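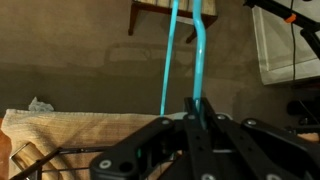 Ladeton, Jan 13, 2023

The day was given to the lower store room. The door was opened at nine, and the inventory sheets from April were brought down for comparison. They list 461 entries for this room. The present condition of the shelves does not agree with them in every respect, and a corrected list will be prepared before the end of the quarter.

Work began with the blue lengths, which have been moved from one corner to another for most of the past year. The thicker and the thinner are both a bright turquoise, and at a distance they are easily taken for the same article. The April sheets enter them on a single line as "blue, assorted." This has been struck out. They now have separate lines, with the thicker first, and each will have its own place on the wall rack. The tan cloth was left on the brown floor through the morning so that small items could be set down on it.

Ms. Sampaio attended from ten until the midday break. She asked that nothing longer than the rack be stood upright behind the door, where it slides and blocks the latch. The request was accepted and has been written on the card inside the cupboard. She also asked whether the Allbridge cartons might go to the upper floor. I replied that the stairs are narrow and that the matter should wait until the landing has been cleared.

In the afternoon the Antunes boxes were opened. There are 23 of them, and 12 contain nothing but packing paper and old delivery notes. The paper was folded and kept. The notes were tied together and placed in the gray file, with the exception of one, number 894, which refers to a set of curtain rings that I have never seen in this building. A letter will be sent to inquire.

Yu-ting Leung came down at three with the new labels. The lettering is clear and of a good size, but the adhesive does not hold well on painted metal, and two had dropped off the rack by the time the kettle was on. String tags will be used there until a better label is obtained. She has offered to write them out herself, and I have accepted with thanks.

The Fallari shelving was not reached. Its lower brackets still require attention and it should not be loaded before they are tightened.

The room was closed at half past five. Remaining for tomorrow are the paint tins, the two drawers under the window and the box marked "various," which has been deferred on three previous occasions. I must also remember to return the stepladder to the front hall and to ask for the second key.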